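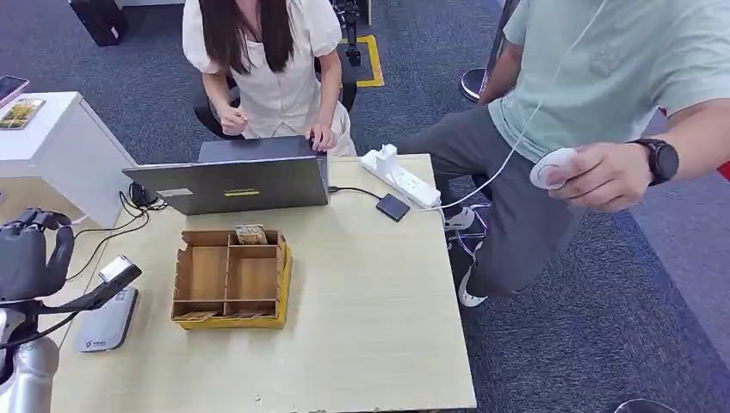
Sorting boxes for the shared tables

From Monday, each shared table on the second floor gets its own cardboard box with compartments. Many of you have asked where to put the small things that always travel between the tables: adapters, short cables, spare batteries, the little packages which arrive by mail and wait for their owner. Until now they were lying between the laptops, and after a week it was difficult to say what belongs to whom.

Annelore Reuter has tested the boxes at her own table for 15 days. She tried first a plastic one from the storage room, but it was too deep and small parts disappeared at the bottom. The cardboard dividers are better – you see everything from your chair, and you can take a divider out if you need a longer space.

We ask you for a few things. Please write your name on any package that you leave in a box overnight. Power banks should not be stored in the boxes, also not when they are empty. Long cables are better rolled and closed with a strip of Halter tape, you find 10 rolls in the gray cabinet next to the printer. The power strips stay on the tables, but please lay the cable to the side where no one walks.

On Friday at 2 in the afternoon we empty the boxes of everything without a name. These things go to the shelf by the kitchen and remain there for seven days.

If your table needs a second box, please write to Annelore before the end of July.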